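Project report, wrist tracker rig, second half

So by the time I inherited the rig it had already been through two groups of students, and it showed. Most of my semester went into getting it set up properly and keeping it that way. The arm it feeds (the Broditz arm downstairs) gets plenty of attention from other people, so I'm only writing about the wearable half: the two wristbands, their marker blocks, the sensor modules, the cables and the head camera. Enikő Lakatos supervised me and Zsófia Bakos wrote the logging software, which I touched as little as possible!

## What was wrong with it

The short version is that the left wrist kept jumping. You'd be watching a playback and the hand would be moving along nicely, and then it would hop sideways for a few frames and hop back. My first export had 1,368 frames in it and 537 of them had a bad pose for the left wrist. The right wrist was mostly fine, so I spent a week blaming the left sensor module and swapping it for the spare. The hops stayed put. I should have looked at the marker block first, and Enikő did hint at that, but I was very sure of myself.

The real trouble was the mount. The left block is the multi-faceted one, curved so that at least one square pattern faces the camera however you turn your arm, and it had worked loose on its band. If you rotated your forearm the block lagged a bit behind. I refitted it, tightened it with the band flat on the bench, and measured the offset between block and module all over again. The old calibration file was from the Nyitrai band we don't use anymore, so of course it was off – I don't think anyone had redone it after the swap.

## Wearing it

This took longer to get right than I'd like to admit. My routine now is sleeves pushed up first, then bands, then cables. Puffy jacket sleeves are the worst for sliding back down, and it's cold in that building, so everyone wants to keep their jacket on. It's okay as long as the cuff stays near the elbow. The bands need to be snug enough that you can't turn them with one finger. Buckle the right one before plugging it in, or you'll be fighting the cable the whole time (I did this a lot).

The cables run off each module and down over the front of the counter. I leave a small loop of slack on each side. Too much slack and it gets dragged into whatever you're handling, too little and it tugs the module when you reach forward.

My check task is a hair dryer with a coiled cord. Both hands have to stay close together and pinch and turn, and you've got a black cord in the same view as the black tracker cables. If the poses hold up through that, they hold up through pretty much anything on Zsófia's list.

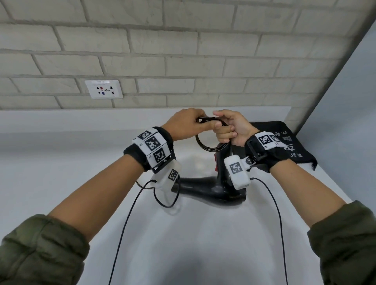

**Stirkent, May**

I'm adding this part after the last round of recordings, with the refitted block and the new calibration. We did 14 takes of the dryer task at the white counter and I went through every one of them in playback. The left wrist hopped in 4, all of them short, and all at moments when the forearm was rolled so far that the block was facing the counter. I can live with that. Zsófia has the logger mark those stretches so they get dropped before anything goes to the arm.

A few notes for whoever gets the rig next:

- Wipe the markers with a dry cloth. I used a damp one once and a corner started to lift.
- Check the screw mount on the right band before each session. Finger tight isn't enough.
- Keep the modules paired with their own bands. Swapping them means a new calibration, which takes me around an hour.
- Coil the cables loosely and put them away in the Zilberg case. The spare buckles are in the lid pocket.

I never got to the head camera mount. It still droops a little when you look down for a long time, and I've been re-aiming it by hand between takes. Enikő thinks a stiffer strap would do it. The part list and my calibration steps are in the appendix, along with the old file in case somebody wants to compare.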